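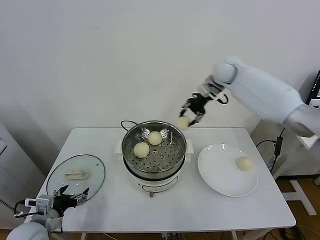 PRESASTHORPE, May 26, 2018. A local firm called Fillusitz has begun renting out a two-armed kitchen robot to small cafes and lunch counters, and its first pitch is steamed buns. The service is named Murell. It costs $300 a week, with a minimum term of 3 weeks, and the price covers setup, the grippers and phone support.

Divya Poojary, who runs sales for Fillusitz, says the arms can move buns between a plate and an ordinary electric steamer "all through lunch, with no one standing over the pot." The company's flyer promises 50 buns an hour. Asked for a log from a working kitchen that backs up the number, Poojary said one would be ready later in the summer.

That leaves buyers with a demo. The company's setup has one steamer on a white table, with a plate beside it and the glass lid set down on the other side. A lunch counter has wet floors, people squeezing past and a cook who needs the same outlet. None of that is in the flyer.

Attila Gulyás, who owns a dumpling counter on the east side of town, went to a showing in April and left without signing. "I can fill a steamer in less time than it took them to tell me about it," he said. "What I can't do is find a person for the dish pit. They don't rent that."

The hands are the part Fillusitz talks about most. Each gripper has two fingers with black pads at the tips, carried on silver metal linkages. Poojary says the pads hold a soft bun without denting it. She did not have an answer on how often they need to be replaced, and the rental agreement says only that "wear items" are billed separately.

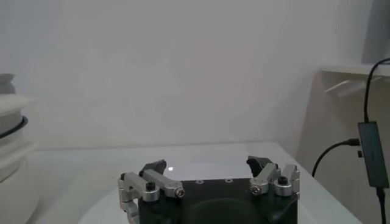

Who cleans the fingers between batches?

The renter does. The agreement gives that job to kitchen staff and sets aside 30 minutes a day for it, which comes out of the time the machine is supposed to save.

Jayanthi Annamalai, a kitchen safety consultant who read the agreement at this paper's request, said she would want to see the cleaning steps in writing before any food went near the arms. Fillusitz says a printed guide is being edited.

One cafe, Bangera, has put down a deposit. Its manager, Mohandas Mathew, said he expects to keep his morning cook on for the full term of the rental.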